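Home Organisation for Shared Kitchens
Handout 4: The utensil holder
Prepared by Fenna Jansen, Gronton Evening Courses

In the last handout we looked at the drawer. Now we come to the holder that stands on the table or beside the sink. Many households keep everything in it: chopsticks, spoons, spatulas, and also small things which do not belong there. Please read this before the practical part and bring one holder from your own home.

1. What stands in the holder

Long tools and short tools are often mixed. A wide spatula head takes much place at the top and hides what is behind it. Small things sink to the bottom and stay there for months.
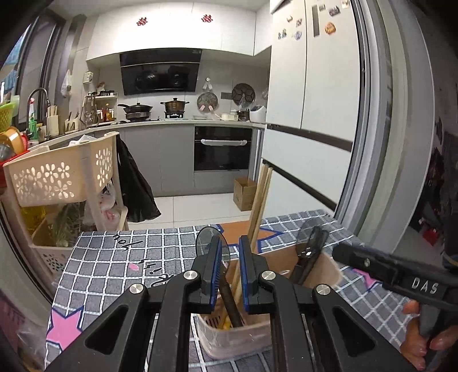 Before you change anything, write down which tools you used in the past 2 weeks. The others can go to a drawer. Do not throw them away yet.

2. Emptying and sorting

Take everything out and lay it on the table. A cloth underneath is useful, as it makes less noise and the spoons do not slide. Wash the holder while it is empty, and clean the drainage holes with a small brush.
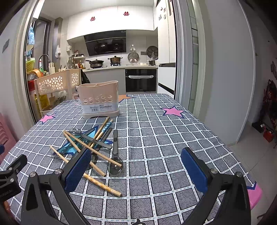
Fig. 2. Chopsticks and spoons on the cloth, with the holder behind.

Put the chopsticks in pairs first. Compare the length and the colour of the upper end. A single chopstick without partner goes to one side until the end of the exercise.

3. Using the compartments

If your holder has two compartments, give one to the eating tools and the other to the cooking tools. My August group at Eltby tried it also by length, but they found it harder to remember.
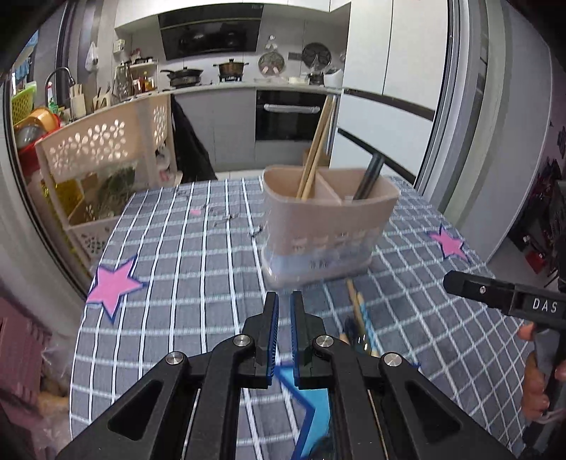
Everything must be dry before it goes back. Wood needs more time than plastic, so begin with the plastic spoons. Wipe the cloth also, small crumbs come easily under the holder.

4. Putting back

Hold each chopstick upright and let it down slowly. Patterned ends should point up, then you can find the pair without touching the others.
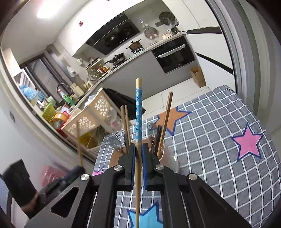 Leave a little free space. When you must pull hard to get one spoon, the holder is too full.

Homework: repeat the sorting at home and write up to 300 words about what you moved and why. Hand it in at room 426 by 11/27/24.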